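6.2 Rules for Insertion Tasks on the Test Panel

Applies to Skarmont cells fitted with the Rodomen two-finger gripper. Read section 6.1 before applying power.

1. Confirm that the panel is clamped and does not shift when pushed by hand.

2. Set the contact force limit to 20 N. Do not raise this value to overcome a jam.

3. Move the arm to the approach position at reduced speed. Stop 6 mm short of the opening and check alignment on the wrist camera view.

4. Advance along the insertion axis only. Sideways correction is not permitted once the part has entered the housing.

CAUTION: Keep hands outside the cell boundary while the drives are enabled. A paused program is not a safe state.
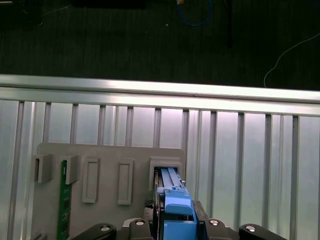 5. Hold position for 2 seconds at the end of travel, then open the fingers fully before retracting. Retracting with the fingers partly closed can pull the part back out or damage a latch.

6. If the controller reports fault 664 (force limit exceeded), press Stop. Do not press Resume. Back the arm out in manual mode and inspect the part and the housing for wear.

NOTE: Circuit boards are to be gripped by their edges. Check finger pads for grit before each board task.

7. Record each fault in the Dretwood cell log with the program name and the force reading at the time of the stop.

Changes to the force limit or approach distance require sign-off by the cell supervisor. For pad replacement, see section 8.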